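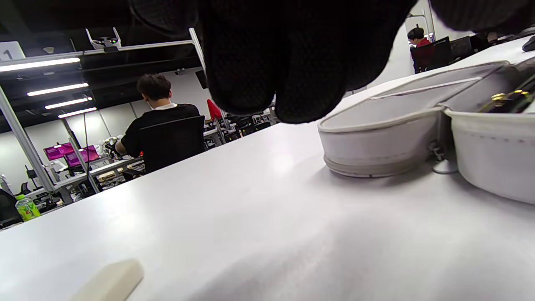

Worville Public Library Staff Forum
Circulation and Access
Thread: Proposed change to the unclaimed holds period

Olga Villanueva
March 19, 2024
Colleagues, the Access Office is reviewing the length of time a requested item remains on the hold shelf before it is returned to circulation. The present period is ten days. The proposal is to reduce it to seven at all branches. In December, 1,652 holds were placed across the system and 460 of them expired unclaimed. Each of those items sat on a shelf for the full period while other patrons waited. Comments from branch staff are requested before the draft goes to the Director.

lmontoya_hajji
The Hajji branch does not support the reduction as written. Many of our patrons travel by the county bus, which serves our stop on Mondays and Thursdays only. A patron who misses one trip would have very little margin. We would also point out that the December figures include the holiday closure, when patrons could not collect anything.

V. Salcedo, Technical Services
The holiday closure was excluded. Closed days do not count toward the hold period in Brenus, and the expiration date moves forward accordingly. I can confirm this from the system settings.

lmontoya_hajji
Thank you for the correction. I would still maintain that December is a poor month on which to base a policy. Patrons are away from home whether or not the library is open.

Milagros Aranda
Speaking for the Central branch, we favor seven days. Our hold shelf reached capacity twice this winter and items had to be kept on a cart behind the desk, where staff lost time searching for them. The waiting list for popular new titles is also a steady source of complaints. One title had 30 patrons in line at the end of the quarter.

O. Figueroa
Would it be possible to apply the shorter period only to items with a waiting list? A book no one else has requested does no harm by staying on the shelf for ten days.

V. Salcedo, Technical Services
Brenus allows one hold period per branch. It does not allow a separate period by item. A branch may, however, extend an individual hold by 3 days at the patron's request, either by telephone or at the desk.

Milagros Aranda
With respect, extensions by telephone will add to the desk's work, and the patrons who call are seldom the ones who forget. I would prefer a single rule, plainly posted.

lmontoya_hajji
A single rule suits a branch with daily bus service. If the system permits a period for each branch, then Hajji requests that it remain at ten days — we have ample shelf space.

Olga Villanueva
The comments above are noted. The draft will be revised to set seven days at Central and ten at Hajji. Ms. Figueroa, please state which period you would prefer for the Prutunico branch.

O. Figueroa
Prutunico would accept seven days, provided that the pickup notice shows the last day in large type. The current notice places it below the hours of operation and patrons overlook it.

V. Salcedo, Technical Services
The notice template can be changed. Please send me the wording.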